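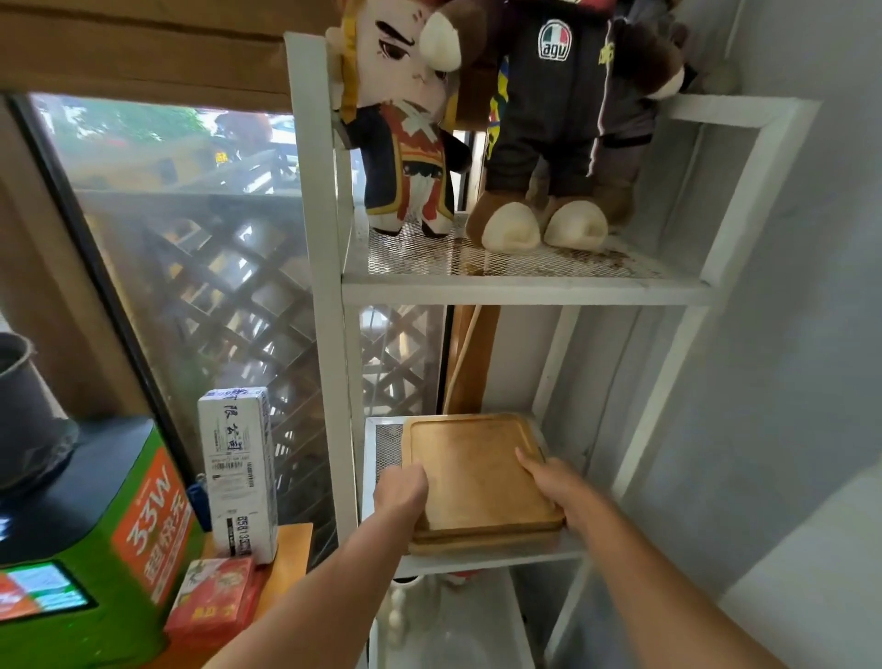
Stop Buying Bins

Every February the same thing. New year's resolution wears off, the house is still full, and everybody I know goes out and buys storage. Lidded boxes. Drawer dividers. A thing that hangs inside a cupboard door to hold other things. I did it too, for years. I'm done.

My argument, quickly, because I have to be out the door by 4: storage is how we avoid deciding.

You have too many trays. Fine. You buy a rack for the trays. Now the trays have an address, so they must belong there. Nobody asks a tray on a rack what it's doing in your life. Put the same tray on the floor in the hallway and you'll have made up your mind by dinner.

Last year I added up what I'd spent on containers since moving to Kundau. 637. That's money, not boxes, though it felt like boxes. For that I could have had the kitchen window fixed, the one that whistles. Instead I own a set of Oris stacking crates which hold, mostly, the lids of other crates.

Anikó Barta, my neighbor across the landing, went the other way. She gave up her cellar unit. Just handed back the key. 20 years of stuff down there, and she told me she missed one item, a fish kettle, and then remembered she hates fish. I thought she was showing off a bit. Maybe she was. But her place is easy to sit in and mine isn't.

The usual answer is that people with less room need more storage. I don't buy it. My grandmother's flat was tiny and she had one dresser and a hook. What she had was fewer things coming in. A pan came in when a pan wore out. Nobody sold her a "system."

And the shops know. Walk into the Triltanska on the ring road and count the aisles — no, don't, just look. Storage used to be a corner next to the ironing boards. Now it's half the ground floor, and it's the half by the entrance. They sell you the stuff upstairs and the place to put the stuff downstairs. Borbély is the same, only with nicer lighting and you pay more.

I'll give some ground. Tools need a place. Medicine needs a high shelf if there are kids. Papers, ok, one folder, maybe two. Toys I go back and forth on, becuase a child's attachment to a thing isn't clutter in the way my fourth serving board is clutter.

But the rest. Before you buy the box, take out what would go in it and leave it on the bed. You want to sleep, so you'll decide. It takes an evening and its free.

My crates are going this weekend. If you want lids, ring the bell.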